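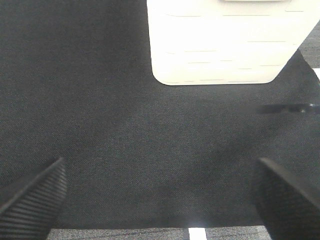 My kitchen table spent most of last winter under a big piece of charcoal cloth, and I've never been happier to eat dinner standing up. I had started the year with a drawer that wouldn't close, and by May I was the kind of person who owns a sorting mat, thinks about it at work, and tells strangers on trains to get one. Set a plain white box with rounded corners on dark, close-woven fabric and you'll see what got me hooked: the edge of the box is suddenly the clearest line in the room, and even the faint gray dashes running across its surface catch your eye. Put the same box on a pale countertop and it more or less disappears, along with everything you meant to put in it.

I learned this from Lutfa Bandara, who has been helping people sort out their homes for 18 years and who works out of two rooms above a bakery called Ateş. Her company is called Saro. It has one employee (Lutfa), one very old station wagon and a waiting list. I'd gone to interview her for a short item on junk drawers, the sort of thing that fills half a column next to the crossword. I stayed until the bakery closed and came home with a mat rolled up under my arm.

Her method starts before anything gets sorted. She clears a table, wipes it and unrolls the cloth. Then she empties the drawer onto it, all of it, including the crumbs, and spreads everything out with both hands the way you'd spread flour.

"People want to buy the boxes first," she told me. "They come to me with a bag full of new boxes and nothing decided. I tell them to leave the bag in the hall."

So the boxes wait in the hall. What happens on the mat is slower and much more fun than I expected. Small things that had turned into one gray lump in the drawer come apart into screws, stamps, foreign coins, a thimble, the key to a bike I sold in college. A dark ground makes pale things jump out, and in most homes, Lutfa says, the small stuff is paler or shinier than you'd guess. Batteries, receipts, buttons, plastic caps, picture hooks – they all show up. For dark things (hair elastics, black cables, the feet that fall off the bottoms of chairs) she flips to a second cloth in oatmeal. I've only needed mine a couple of times, but I love that she thought of it.

The texture matters too, and I could talk about this for an hour. A smooth vinyl mat lets beads roll off the side. A fluffy towel swallows pins. What you want is something tight with a little grain to it, so a washer stays where you put it and you can still brush the whole thing clean with the side of your hand. Lutfa's favorite comes from a small mill outfit called Amska, which sells it by the yard as upholstery backing and was, she says, quite puzzled by her first phone call. Canvas works. So does an old wool blanket if it has gone flat enough. My neighbor uses the back of a denim jacket and swears by it.

Then, finally, the boxes!

I had assumed that any box would do, and to be fair any box will. My grandmother kept her whole sewing life in cookie tins and could find a size 2 needle in the dark. But after an afternoon of opening and closing the ones on Lutfa's shelves I have opinions. I like a rounded corner, because you can sweep the last paper clip out with one finger where a square corner would hang on to it. I like a lid that lifts off completely for drawers and a hinged one for shelves. I like white on the inside, whatever's happening on the outside, so that you can see to the bottom. And I like a box that's smaller than I think I need, since the extra room in a box always fills up with things from some other box.

Lutfa buys hers from Funel, a shop that mostly supplies labs and dental offices, and she keeps to three sizes that stack on one another. She has 800 of them in circulation at any time, lent out to clients who are still deciding. Some come back and some don't. One came back with a birthday cake in it, which she considered a fair trade.

The part I was dreading was the deciding, and here she was kinder than I had feared. There's no holding things to your heart and no trash bag gaping at your feet. You make piles on the cloth by where you'll be standing when you want the thing. Front door, stove, desk, bed. Scissors turned up in three of my piles, so I now own three pairs of scissors without any guilt at all. Whatever doesn't have a place to stand goes to one end of the mat, and at the end of the evening you fold that end over it and go to bed. In the morning you unfold it and look again. I'd say half of mine went straight out the door before coffee.

Her record is a retired piano tuner's workshop, where she and the owner went through 3,000 pieces of felt, wire and ivory over the better part of a spring. She still talks about it with real longing. He'd saved everything and he knew what all of it was for, and the whole job was a matter of giving each kind its own box and its own spot along the wall. They labeled in pencil on masking tape, which is how she labels everything. Pencil because you'll change your mind, tape because you'll change it again.

I've since done the junk drawer, the bathroom cabinet, the shelf over the washing machine and a shoebox of my father's fishing gear that I'd been walking past for years. That last one took two evenings. I laid the flies out in rows on the cloth, and their colors came up so bright against the charcoal that I called my sister over to look, and we sat there with the lamp on and tried to remember which lake went with which fly. We got a few of them. She took the red ones home.

The mat lives rolled up behind the kitchen door now, with a rubber band around it. Next up is the cupboard under the stairs, and I've told everyone in the house that the table is taken until further notice.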